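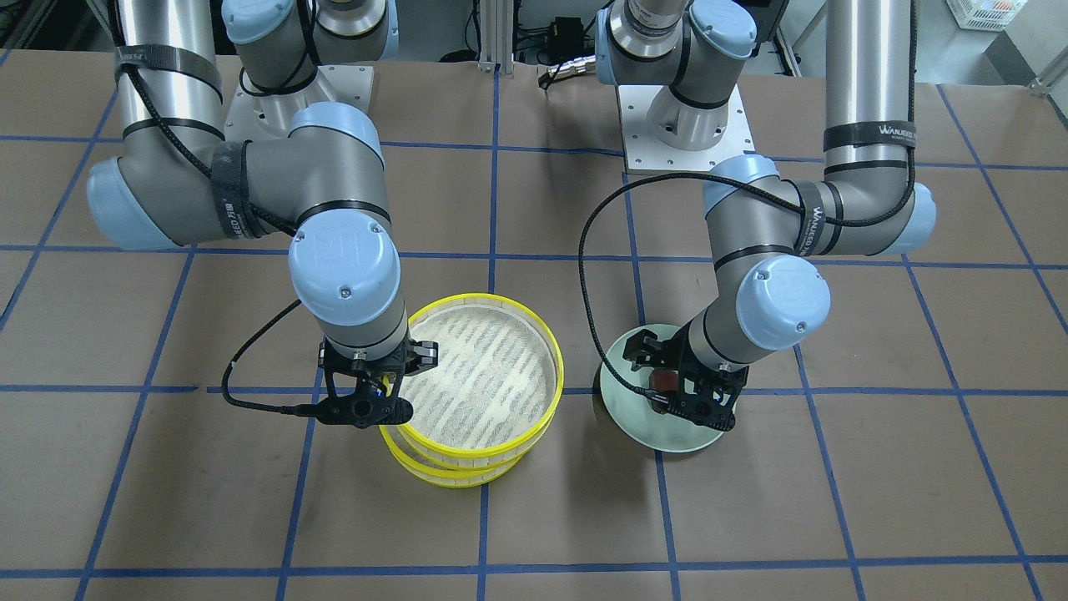
Brown paper and blue tape on the work table.

Presel bamboo steamer: review
08/08/2022

The Presel steamer comes as two baskets and one lid, with a thin booklet and a pack of paper liners. I bought mine from the kitchen shop in Stunska and paid full price for it. I have used it for 14 weeks, mostly for dumplings, greens and fish, and before that I had a metal folding steamer for years.

Setting up

The booklet says to soak the baskets before first use. I did this overnight and the smell of new bamboo was much weaker by morning, although it took a few more uses to go completely. The baskets sit inside a wide pan with sloping sides. They won't fit on a straight-sided saucepan unless the rim happens to match, and Presel does not sell an adapter ring. Measure your pan first.

I start with 600 ml of water, enough for a batch of dumplings without topping up. Root vegetables need more, and I keep a kettle ready. The water must stay below the bottom slats or the lowest layer goes soggy.

Cooking

Results are good. The woven lid lets some of the steam out, so there is far less dripping on the food than I had with metal. Buns come out with a dry skin. White fish on a small plate cooked evenly, and the juices stayed on the plate for the sauce. Potatoes are slow and I would still boil them.

With both baskets in use the top one lags behind. I swap them over halfway through. The liners work but they run out quickly, and cabbage leaves do the same job.

I tip things out into a shallow bowl to serve. The baskets can go straight to the table as well, with a plate underneath to catch the water.

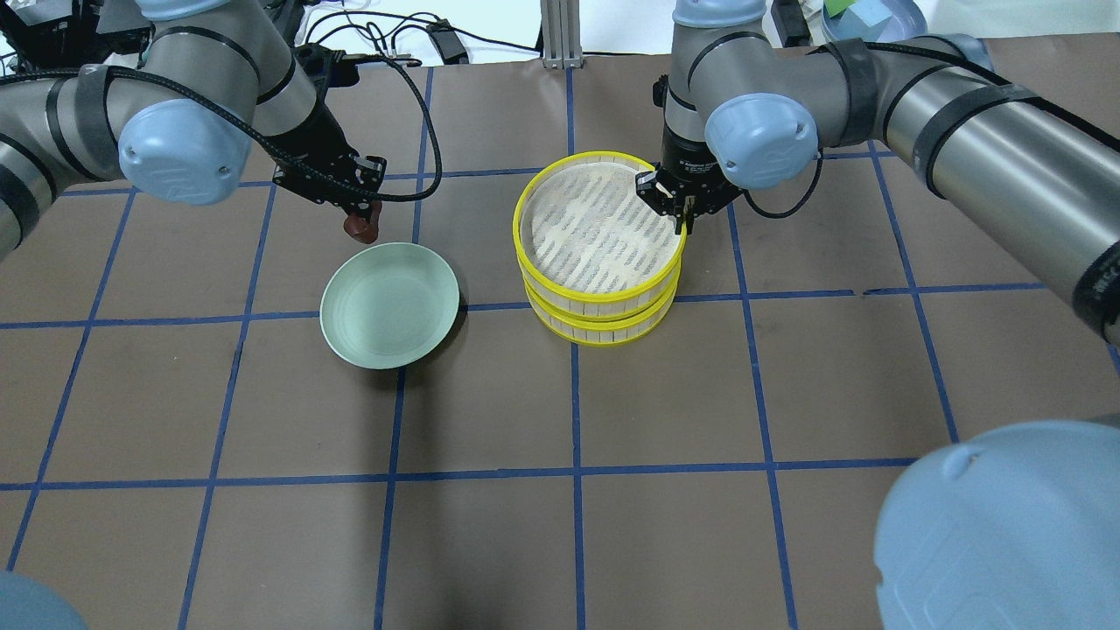
Cleaning and storage

No dishwasher and no soap, according to the booklet. Hot water and a stiff brush are fine for most things. Fish leaves a smell for a day or two. Drying matters more than washing: I once put the lid away damp and found a grey spot on the underside, which came off with vinegar. Stand the parts on their edges somewhere airy.

The Maruyama set I borrowed for comparison has a tighter lid and neater binding. It also costs a good deal more, and the food tasted the same to me.
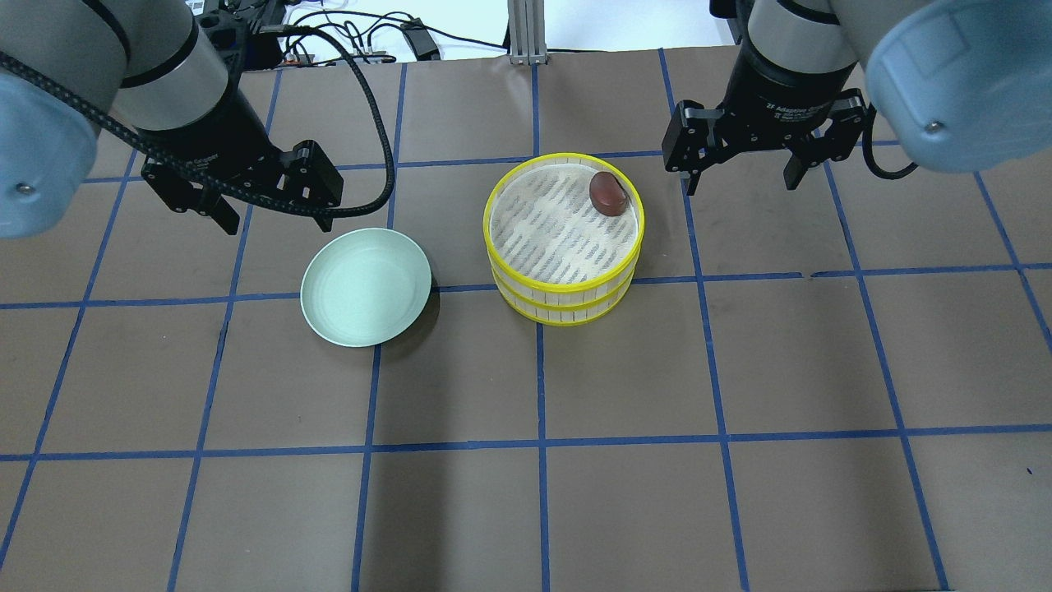 A reader in Civska wrote to say that the binding on her Presel lid came loose within a year, and that she mended it with cotton string. Mine is still tight. I will check it again in September and add a note here if anything has changed.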